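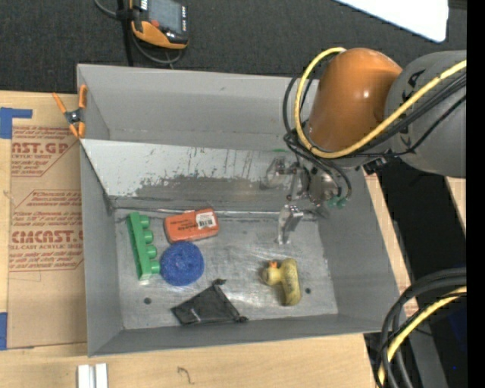
According to one reader, writing in after the April post, any review of a bin-picking kit which leaves out the cost of the second month is of no use to a small workshop. The first month, the same reader observed, is always paid for by enthusiasm. The remark was a fair one, and the present post is an attempt to answer it in respect of the Jaltier picking kit, which has now been in regular use at Nulton for long enough to judge.

The kit is sold as a package for firms that already own an arm. It consists of the gripper, the mounting plate, the air fittings, a licence for the picking software and 10 hours of telephone support. The arm, the bin and the table are the customer's own affair. Jaltier also offers a fixed camera on a stand, and this was taken up, as the older one at Nulton could not be made to work with the software.

Installation was completed in two days. The printed guide is clear as far as the air supply and rather thin after that. The section on routing cables runs to half a page and assumes a longer arm than most small buyers will have. It is advisable to set aside a full afternoon for cables and hoses alone, and to move the arm slowly through its whole reach before anything is tied down. Ours were tied down twice.

For the trial a deep metal bin was used, with a changing selection of items that have little in common: a rubber duck, a toy building block, a scrubbing pad, a drawstring pouch and others of that sort. The supplier's own demonstration uses identical plastic cartons, and buyers should ask to see something less tidy before they sign.

The results were mixed. Over 300 attempts with mixed items, 245 ended with the item placed in the tray at the first try. Firm items with flat sides gave little trouble. Soft fabric was the weak point, and the pouch in particular was often taken by a fold and dropped on the way up. Anything lying close against the wall of a deep bin also asks a good deal of the wrist, and the software will sometimes decline such an item altogether and wait for help. There is a setting which allows it to nudge the item away from the wall first. It is switched off when the kit arrives and the guide mentions it only in the index.

As to the second month, the costs were as follows. One set of gripper fingers was replaced, at a price that seemed high for the part. The support hours ran out, and further hours must be bought in blocks. The software licence did not rise, although the terms permit it to do so after the first year. No charge was made for an update which improved the handling of shiny surfaces.

Two other suppliers were considered. Lamont makes a simpler suction kit which would suit boxes and bags very well, but it was not tried here on loose goods. Edmont rents a complete cell by the month, with a minimum term that was too long for our purposes. Neither firm would lend equipment for a trial of 200 picks, whereas Jaltier agreed to this without difficulty – a point in its favour.

The kit has been kept. It may be recommended to workshops with firm, dry goods of modest weight and a member of staff who is content to read a manual twice. Those who handle mainly textiles should wait for the softer fingers, which Jaltier has promised but has not yet priced.

Readers who have used the nudge setting with a shallower bin are invited to write in with their figures.

Posted Aug 13, 2018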